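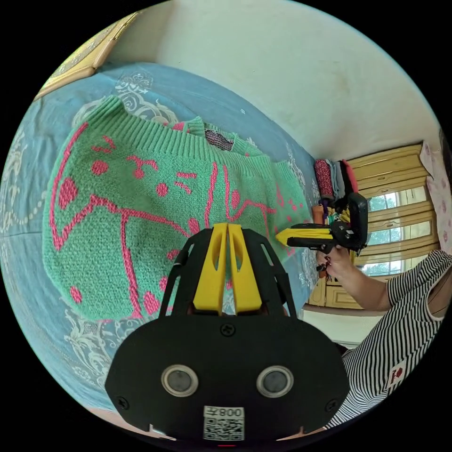 **April, notebook 2, handheld gripper pair, garment work**

Started 14:30, bed as work surface. The bench in the shared shop is too narrow for a sweater laid flat with two people working from opposite sides. Despina on the second gripper, me on the first.

Test piece: green knit sweater, coarse texture, pink pattern. Task: pinch hem, lift, fold toward neckline, release. Then sleeves.

Notes on the fingers:

- Yellow fingers are the Gernotis print profile, slowed down. Oval cutout kept from the previous version. Without it the finger is too stiff and skates over knit.
- Finger pads close square at the tips but leave a gap at the root when the trigger is squeezed hard. Shimmed the left one with tape. Better, not fixed.
- Coarse knit catches on the layer lines. Sanded the inner faces with 300 grit. Snagging dropped, grip on the bedsheet dropped too. May need a pad material after all. Lumturie Bošković has offcuts of the Niltex sheet, ask her.

Trigger travel measured at 12 mm on mine. Despina's feels longer but we did not put calipers on it. The return spring on hers is the old Nikolovski one and should be swapped before we compare anything between the two units.

Recording: 40 folds planned, stopped at almost half. Causes, in the order they cost us time:

1. Sheet moves with the sweater. When both grippers pull the hem, the top layer of bedding comes along. Clamp the sheet to the mattress or use a board.
2. Log drops on unit one. The writer stalls when the buffer reaches 1020 entries and does not recover until restart. Same number each time, so it is a limit in my code and not the cable. Look at the flush call in the Rostine branch.
3. Window light. Exposure hunts when the wide lens swings from the wall to the panes. Lock exposure before the next run. Curtain closed is the fallback.

Two-hand folds are easier if the second gripper comes in low, tips level with the fabric. From above, it pinches one layer only and the back of the sweater stays down.

Despina wants the strap on the second handle shortened. Agreed, she will do it.

Next session:

- spring swap, unit two
- measure both triggers, same calipers
- fix buffer stall, run it on the desk for an hour with no garment
- pad samples, glue one finger only and keep the other bare

Packed up 16:50. Files copied to the shop drive, bad takes left in.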